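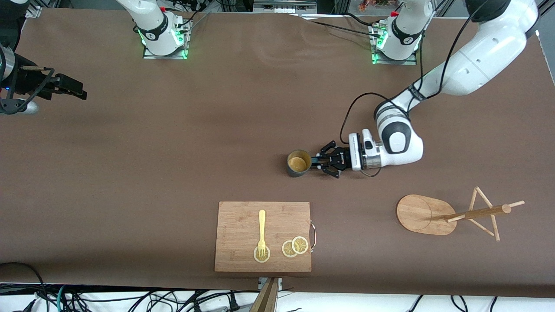
Family support at the Zalleck Centre, Broltenach: common questions

Updated April 16, 2026

14 shares | 3 comments

Who can use the family service?

Any parent or carer who is having cancer treatment and has a child aged 17 or under at home. Grandparents and step-parents count if they do part of the daily care. You do not have to live in Broltenach.

Do I need a referral?

No. You can ring or call in at the desk. If your nurse would like to refer you, they can use the usual form, but it won't get you seen any sooner.

Is there a charge?

No. The sessions are paid for by the Adeyemi Fund. Parking at the front is free for the first 2 hours.

How long is a session?

The first one is 60 minutes and is for adults only. We ask what your children have been told so far and what you would like them to know. Later sessions can include the children, together or one at a time.

Who will we see?

Either Torquil Urquhart or Recep Yazıcı. Both are family counsellors and you will normally stay with the same one. Tell us if you would prefer to change.

My child is very young. Should I use the word cancer?

We usually suggest that you do. Small children often hear the word anyway, and "poorly" can make them worry about ordinary colds. Keep it short and expect the same question again the next day. Your counsellor can help you practise what to say.

My teenager refuses to come.

That is common, and we don't press them. You can still come on your own and talk about how things are at home. Teenagers can also join Kurora, our evening group, which starts a new round each September. It has no set topics.

Will you contact the school?

Only if you ask us to. We can write a letter to the head of year, and you will see it before it goes.

Can you help with school runs or meals?

We can't provide these ourselves. There is a small grant of up to £900 for childcare and travel during treatment. Ask for the form at the desk. Keep your receipts.

What happens when treatment ends?

You can carry on. Some families first come at this point, when everyone else expects things to be back to normal.

Can I bring a friend to the first session?

Yes. Please let us know when you book so we can use the larger room.

Was this page useful? Yes 22 | No 1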